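Permont Accessories Group
Minutes of the June product meeting

1. Minutes of the previous meeting were approved with one correction: the Koster order is for 580 cases.

2. Orange case. Members reviewed the matte finish and the raised rim of the camera bump.

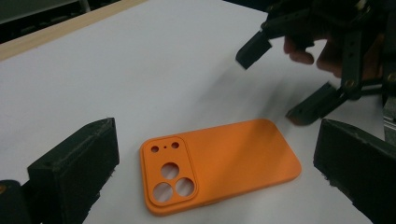

The finish was accepted. Pridex will be asked to quote for 2868 units.

3. Display tray. The clear tray was preferred for store counters, with the phone upright and the case back facing the customer.

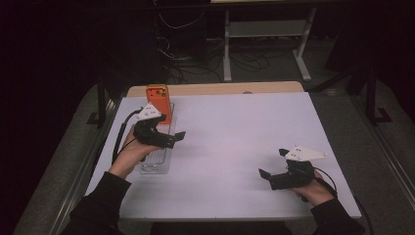 Plasent is to supply 52 trays — delivery to be confirmed.

4. Packaging was deferred. The meeting closed at 3 p.m.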